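# Tournoi de flag football de Clirnberg : questions fréquentes

Les réponses ci-dessous s'appliquent à toutes les catégories adultes. Le règlement complet compte 66 articles et reste seul valable en cas de litige.

## Effectifs et inscription

**Combien de joueurs peut-on inscrire ?**
Douze au maximum, dont cinq sur le terrain. La liste est close en mars. Tout ajout ultérieur passe par le formulaire 1041.

**Un joueur peut-il changer d'équipe en cours de saison ?**
Une seule fois, avant la phase finale. Un transfert de Brusero vers Sallus, par exemple, prend effet à la journée suivante.

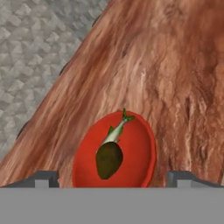
Les licences provisoires ne donnent pas droit au transfert. Elles expirent à la fin de la phase de poules.

## Déroulement des matchs

**Quelle est la durée d'une rencontre ?**
Deux mi-temps de 20 minutes, chronomètre continu sauf dans les deux dernières minutes. Chaque équipe dispose de deux temps morts par mi-temps.

**Quand faut-il annoncer le quarterback titulaire ?**
La feuille de match est remise 45 minutes avant le coup d'envoi. Le remplaçant peut entrer à tout moment, ballon mort.

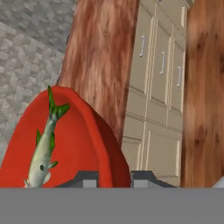 Un quarterback remplacé peut revenir en jeu dès l'action suivante. L'arbitre principal doit être prévenu du changement.

**Que se passe-t-il en cas d'égalité ?**
En poule, le résultat est conservé. En phase finale, chaque équipe joue une série depuis la ligne des cinq yards.

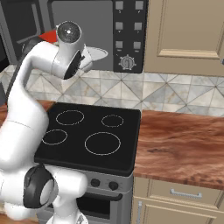
**Où se jouent les demi-finales ?**
Au stade Wyss, 1186 places, terrain synthétique. Ouverture des portes à 13 h.

**Comment déposer une réclamation ?**
Par écrit, signée du capitaine, avant minuit le soir du match. Les décisions de jugement de l'arbitre (contact, arrachage du flag) sont exclues.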